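Relatório de progresso do projeto Cuvow
Fruta fresca nos quartos da Residência Histar
Destinatário: Fundação De Luca
Responsável pelo projeto: Thaddäus Eder
21 de setembro de 2018

1. Ponto de situação

O presente relatório cobre o segundo período de execução do projeto, encerrado no final de agosto. O apoio da Fundação destina-se à compra de fruta, à loiça e às horas de trabalho necessárias para que cada residente tenha fruta no próprio quarto, fora do horário das refeições. No arranque estavam abrangidos 18 quartos. No fim do período estavam abrangidos 38, ou seja, todos os quartos individuais dos dois pisos. Os quartos duplos ficam para a fase seguinte, conforme o plano aprovado.

A distribuição faz-se duas vezes por semana, de manhã, depois da arrumação do quarto. A funcionária retira a fruta que já não está em condições, limpa o prato, repõe o que falta e anota na folha o que foi retirado. Os residentes com restrições alimentares têm indicação própria na folha, preparada pela enfermagem.

2. Fruta e fornecimento

A base continua a ser laranja e maçã, a que se juntam tangerinas e kiwis conforme o preço da semana. O fornecedor Dirkeck manteve as condições acordadas no início do ano. Houve duas entregas incompletas em agosto, ambas por falta de kiwi, compensadas com mais tangerina na entrega seguinte.

O principal problema do período foi a conservação. Os quartos virados a sul aquecem muito à tarde e a maçã é a primeira a ressentir-se: a pele enruga e aparecem zonas escuras. As laranjas aguentam bem entre duas distribuições. Passámos a deixar menos maçãs de cada vez nesses quartos e a pedir calibre mais pequeno, que os residentes também preferem por não terem de guardar metade para depois.

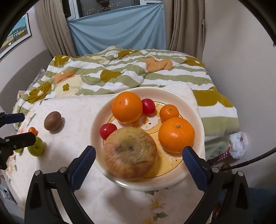 Quanto à loiça, optou-se por pratos rasos em vez das taças fundas previstas no orçamento inicial. Nas taças, a fruta de baixo ficava escondida e estragava-se sem que se desse por isso. Foram comprados 42 pratos, o que deixa quatro de reserva para substituição. A diferença de preço em relação às taças foi aplicada em toalhas de mesa laváveis. Alguns residentes preferiram usar pratos seus, com desenhos de que gostam, e não vimos razão para o impedir, desde que sejam baixos e possam ir à máquina.

O tamanho do prato tem um limite prático. Quando o residente recebe fruta da família, além da nossa, já não cabe tudo e uma parte fica em cima da toalha. A fruta mais pequena acaba por rolar para o chão. Nestes casos a funcionária pergunta ao residente o que quer manter à mão e leva o resto para a copa do piso, com o nome numa etiqueta. O procedimento foi acrescentado à folha de instruções em agosto.

3. Adesão dos residentes

Pelas folhas de registo, 72 por cento da fruta distribuída foi consumida. O restante foi retirado por estar passado ou por pedido do residente. O valor é melhor no primeiro piso, onde há mais pessoas autónomas. No segundo piso, vários residentes precisam de ajuda para descascar a laranja e não a pedem. Começámos a oferecer essa ajuda à hora do lanche e vamos ver no próximo período se o registo muda.

A tangerina é a fruta com menos sobras. O kiwi é pedido por um grupo pequeno e constante; para os restantes deixámos de o incluir. Três residentes pediram uvas. Por indicação da enfermagem, as uvas só são colocadas nos quartos de quem não tem dificuldades de deglutição.

4. Despesas

A despesa com fruta ficou dentro do previsto. A rubrica de loiça foi gasta na totalidade, com a alteração acima referida, comunicada à Fundação antes da compra. As horas de trabalho ficaram ligeiramente acima, porque a reposição demora mais nos quartos em que é preciso conversar com o residente sobre o que fica e o que sai. Não pedimos reforço para esta rubrica. O mapa de despesas segue em anexo, com as faturas.

5. Trabalho previsto

Alargamento aos quartos duplos, com um prato por pessoa.
Revisão das quantidades de maçã para os meses mais frios.
Pedido à Dirkeck de preço para pera, solicitada em reunião de residentes.
Substituição das folhas de registo em papel por um modelo único para os dois pisos.

Pedimos à Fundação que confirme se a pera pode ser incluída na rubrica de fruta sem alteração formal do orçamento.

Thaddäus Eder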